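How do I get T-shirts to fold the same size every time?
3 min read

Jhosep Llanos
I moved into a place with one shallow dresser drawer and I want every shirt to stand up in it like a file folder! Mine come out fat at one end, and the green ones are the worst, very soft cotton. I've been working on a checkered tablecloth so I have straight lines to follow.
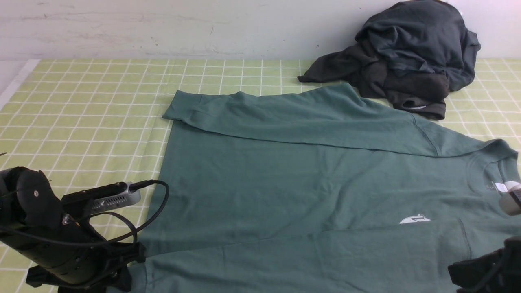
Green shirt on the grid, neck to the right.

Do the sleeves go in first, or the sides? And does it matter which way the collar points?

Endholm
Oh, I love this topic! Sides first, sleeves second, and smooth the whole thing with your forearm before you start. The collar can point anywhere you like as long as it's the same way for every shirt.

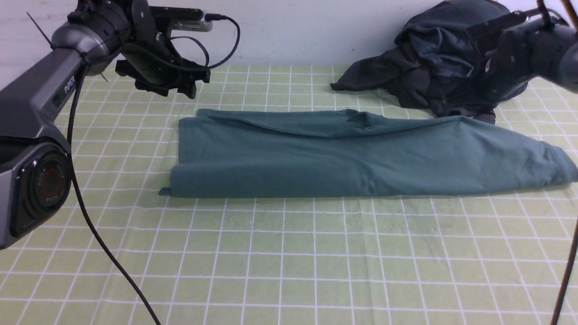
Drawer height is the number you want to start from. Measure it, take off a finger's width, and make that your last fold. Then keep one finished shirt next to you as the pattern for the rest. Your tablecloth is perfect for this, with those thin white lines making squares under the folded cloth, so you can pick a line for each edge and use it again on the next one. I did 30 shirts like that one evening in November and they all stood up, even the old baggy ones.

As for the fat end, that's nearly always the sleeves piled up on one side. Fold each sleeve back down along the body so it never crosses the middle.
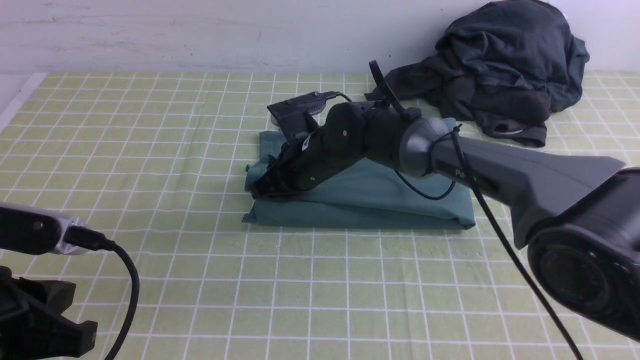
After that, bring the hem up to just short of the collar, press the air out with flat hands, and fold in thirds. If it still flops over, your strip is too wide, so open it up and bring the sides in a little more. Soft cotton takes a couple of tries but it does get there!

Tudinberg
I just roll mine. Works fine.

Negri
Agree with Endholm, except on long sleeves. I lay one sleeve straight across first, flatten it, then do the other, and only then touch the sides. Much less bunching at the shoulder.
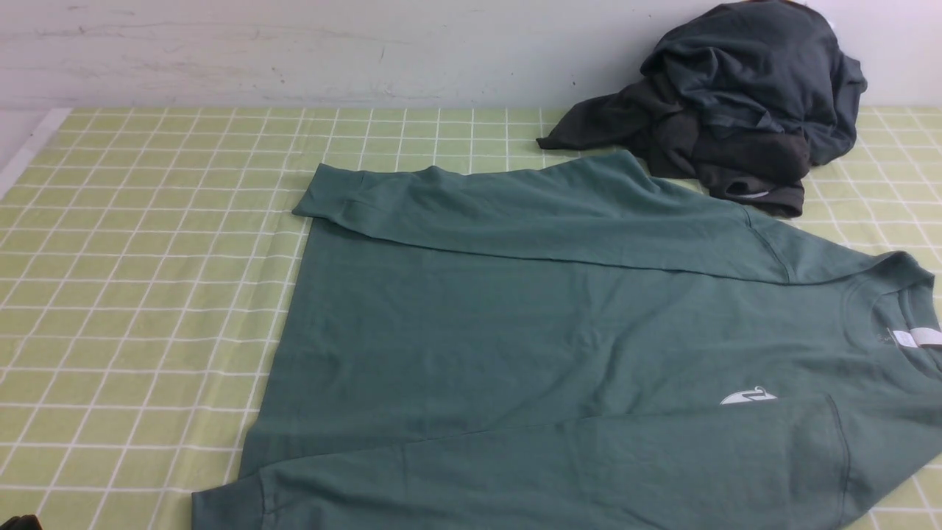
Urkex wants to know if any of this works on hoodies, having tried the thirds method and ended up with something like a loaf of bread. Leave the hood for last and tuck the rest of it inside, it makes a great little bundle!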